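Timber and Boards, Session 5: Reading the grain
Tutor: Jean Imrie

Bring your notes from last session on drying and movement. We will need them for the second half.

How a board is cut from the log decides most of what you see on its face. A plain-sawn board is cut at a tangent to the growth rings. It is quick to produce and wastes little of the log. It also moves more across its width as the air in the room changes, and wide boards may cup.

A quarter-sawn board has the rings standing close to upright in its thickness. The lines on the face are straight and even. It costs more and stays flatter.

Veneer follows the same rules. Flat slicing gives arches and loops; rotary peeling gives broad, wandering figure that seldom repeats neatly.

Terms to know
Cathedral: arches or long loops where the cut runs across the curve of the rings.
Straight grain: lines parallel to the long edge.
Figure: any pattern on the face, whatever its cause.
Run-out: fibres that leave the surface at an angle. Plane with the rise or the surface will tear.

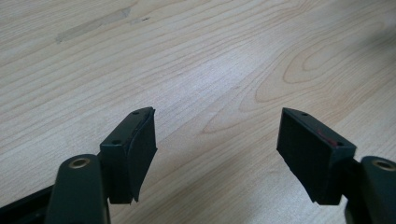 Fig. 6. Cathedral figure on a pale wooden table top, with wavy lines beside it.

Reading for next time: Berchtold, chapter on sawing methods. Skip the tables.

Workshop task: take one offcut from the rack, mark the end grain in pencil and sketch how it sat in the log. Hand the sketch to Uthai Rattanakul before you leave.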